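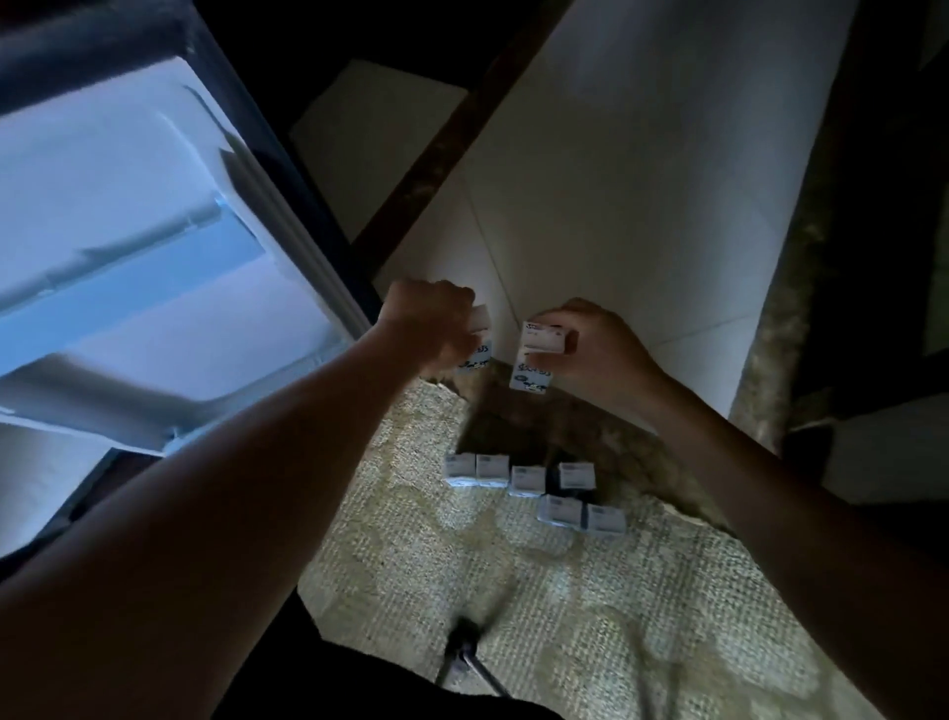 How cold should a small office refrigerator be kept? At 40 degrees Fahrenheit or a little below, and the only dependable way to confirm it is with a separate thermometer left on the middle shelf overnight.

Search all reviews Go Advanced

Workplace > Break Rooms > Cold Storage > Compact Refrigerators

Novska Dralesska Compact Refrigerator: Review

The Office Equipment Desk tested the Novska Dralesska over one spring quarter, beginning in March, in the second-floor break room of our Dronley building. The unit was purchased at the regular retail price. Novska was not informed of the test and did not see this review before publication.

The Dralesska is intended for offices, dormitories, and small waiting rooms. It has no separate freezer compartment. Buyers who need to keep ice or frozen meals should look at the larger models covered elsewhere in this section.

Temperature

Performance was good. With the dial at the middle setting, our thermometer read between 37 and 39 degrees on most mornings. After a full restocking at noon, the cabinet needed 2 hours to return to that range. The upper shelf ran slightly warmer than the lower one throughout the test, and staff were advised to keep milk and cooked food low in the cabinet.

The dial itself is a weak point. It is numbered from one to seven, and the manual does not say what temperature each number represents. The difference between three and four is small, while the difference between five and six was enough to freeze lettuce. A digital control would add to the cost, but a printed chart would not.

Noise

The compressor is quiet enough for a shared room. It could be heard from a desk against the same wall and could not be heard from the hallway. A brief rattle at the end of each cycle stopped once the rear feet were adjusted. Leveling is described on page 19 of the manual, well after the instructions for plugging the unit in, and many owners will miss it.

Capacity and Cleaning

The Dralesska served a group of 5 employees without difficulty. When a neighboring department began using it as well, lunches were stacked two deep and items at the back were forgotten. Offices of more than six or seven people should consider a second unit.

The shelves lift out and may be washed in a sink. The drain channel at the rear is narrow and collects crumbs; a cotton swab was the only tool that reached it. Defrosting is manual. Frost built up slowly, and the unit was defrosted once during the test, on a Wednesday evening, with towels on the floor overnight.

Comparison

The closest competitor is the Štěpánek, which we reviewed last year. The Štěpánek holds its temperature more evenly from top to bottom and has a better door seal. It is also louder, and its door cannot be reversed. For a room where people eat or take calls, the Dralesska is the better choice.

Recommendation

Recommended, with reservations concerning the dial and the manual.

Review prepared by Kamala Salian, Office Equipment Desk.

Comments

R. Mateos: Does the reversible door need any extra parts? Ours opens into a filing cabinet.

Kamala Salian: Ms. Mateos, the second hinge cover is in the bag with the manual. Please allow half an hour and have a second person hold the door.

Remedios Mateos: Thank you. Found the bag, it was taped under the lower shelf.

tallbill: We have 800 people in our building and one of these on every floor. The dial is exactly as bad as you say. We put a strip of tape over it at four and left it there.

deskside: What about the smell when new? Mine took a week with baking soda.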